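Odds and Ends from the Prirano Workshop

Posted 12/07/2024 by Ngân

Hi again! I finally got the pages for this gallery pulled together, and yes, I know I promised it back in September. Lavanya Salian has been after me for weeks to write down the stuff about the bin, so I'm starting there and the rest can follow whenever I get a free evening.

If you haven't been by, our corner of the Prirano building is one long room with a row of light wooden tables, and every table has something different going on. The bin table is my favorite. It's a big gray thing we fill up with small items so we can work on picking them out again, and after almost 300 rounds of that it has picked up a lot of character. I love old work surfaces (my kitchen counter at home is the same way, and no, I'm not replacing it).

We've swapped the bin's contents 4 times this year. Right now it's the "bag and block" set, meaning soft cases and pouches mixed in with plain solid shapes. The soft ones are my favorites by a mile. A block is a block, but a pouch with rounded ends slides away from you, or squashes, or turns sideways just when you thought you had it! Lavanya likes the blocks better and we have gone back and forth on it over many lunches.

The sloped side was Lavanya's idea, from when we were still calling the table Kera. Things that land up there are supposed to come back down to the floor of the bin where you can get at them. Flat things don't always. Anyway, the slope takes the worst of the wear, mostly along the bottom, and I've been asked more than once if we're going to refinish it. Maybe over the holidays? I kind of like it scruffy. The shiny bits bounce color around too, so if you put something red in there you get a little glow of it on the slope, and I think that's pretty.

Coming up next: the Dratetti shelf, which is two planks and a lot of labeled jars, and then the Nghiêm cabinet if I can get it tidy enough to show anybody. If you want a closer look at anything, leave a note and I'll try to get to it. Somebody asked about the floor mats last time and I promise I haven't forgotten.
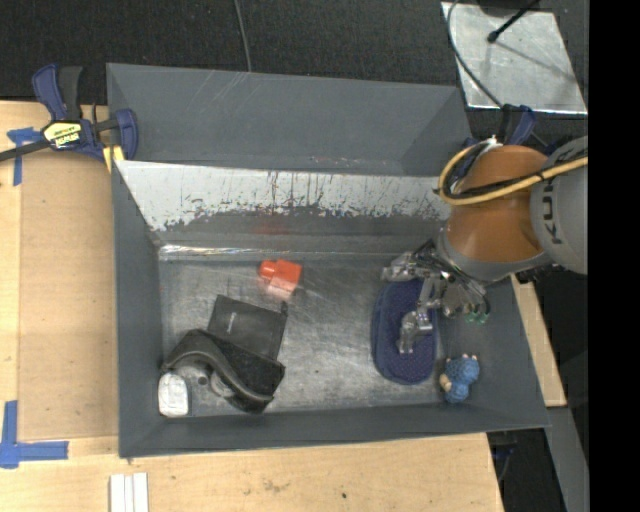

The navy pouch getting its turn, with the red block in there too. Check out the wear on that slope!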